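4. Starting the Clostside audio guide

1. Collect a handset at the Tenham ticket window. Leave your coat check tag, which the handset outranks.
2. Key in 411 and press the green button. Wait for the whistle — it is loud.

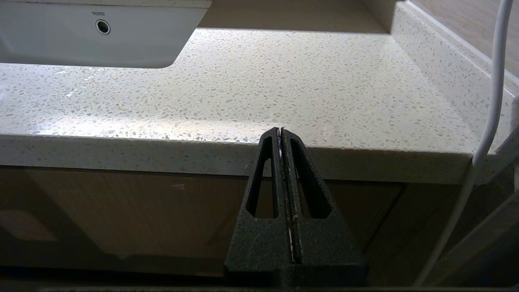 3. Walk to stop 8, the signal cabin, and key in its number.

Note: Stop 40 is the turntable. The narration runs long, and so did the man who wrote it.

Caution: Do not press Reset inside a carriage. The guide will start over in Welsh.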